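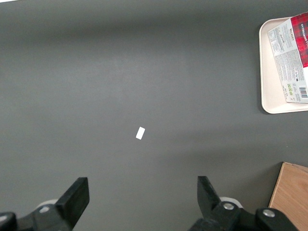
If you are thinking about handing a household chore over to a robot arm, my advice is to spend one evening testing it on something small before you let it anywhere near your dishes. I've been doing this at my own kitchen-sized table for a good while now, and the question I get from friends more than any other is whether the machines can do the chores yet. My answer is "some of them, on a good day," and then I go on far too long, so I decided to write the test down and let people try it themselves. The chore I like best for a first test is clearing a table. You want one small item out in the open, like the little white piece lying on the dark gray tabletop between the two fingers, and you want something bigger and more awkward nearby, like the package with the red tartan on the cream tray. Those two things ask for very different skills, and you'll learn more from the pair than from a whole sink of dishes.

What you need

A table with a plain, dull surface
An arm with a two-fingered gripper and a camera near the wrist
One small, light item
One flat box of food, full or empty
A tray with a rim
A notebook (I use paper, and I'm happy with it)

I run mine on a Stastley arm with the Brala control software, but the steps are much the same whatever you own. Keep your stop button where you can reach it without stretching, and keep pets and children out of the room.

Step one: do the chore yourself

I know, I know! But please do it, slowly, with one hand, using only your thumb and one finger. Notice how you pick up a scrap of paper. Most of us slide it a little, or pinch up one corner, or drag it to the edge of the table. Write down what you did. You'll want those notes when the arm does something that looks silly and you find that you did the same thing a moment earlier.

Step two: the small item

Put it out in the open and set it down at a slant to the fingers. If you line it up neatly for the robot, you've done half the chore. Ask for a pick and a drop onto the tray, and then keep your hands in your lap. Count it as a success only if the item ends up on the tray and stays there. On my table the arm managed 2 out of 3 the first evening, and the miss was a tidy little pinch of air just above the item. If yours does that, check the height setting for the tabletop before you blame anything else. Mine was set wrong.

Step three: the box

Now the harder part. A flat box on a tray is wide, and the fingers may not open far enough to take it across the face. The arm has to go for a narrow side, and the rim of the tray is often in the way. Start with the box at an angle, with a bit of bare tray showing along one side so there's room to reach in. Turn the grip force down low. My friend Zlata Hutsuliak, who tests packing arms at Ivanyshyn, told me to put something crushable inside the box and open it afterward, and I wish I'd thought of that before I lost a good many cookies.

Step four: change one thing

Move the tray, or turn the box, or dim the lamp. Only one of them at a time, please, or your notes will be no use to you next week. This is where my arm still comes apart. It will clear the same table beautifully over and over, and then I slide the tray a hand's width and it reaches for where the tray used to be.

So, can it do the chore?

If it gets through step four without you touching anything, I'd let it clear a table while you're in the room. I would not let it near glasses, and I wouldn't go out to the store. Mine has been promoted to putting away napkins.

Last updated May 16, 2026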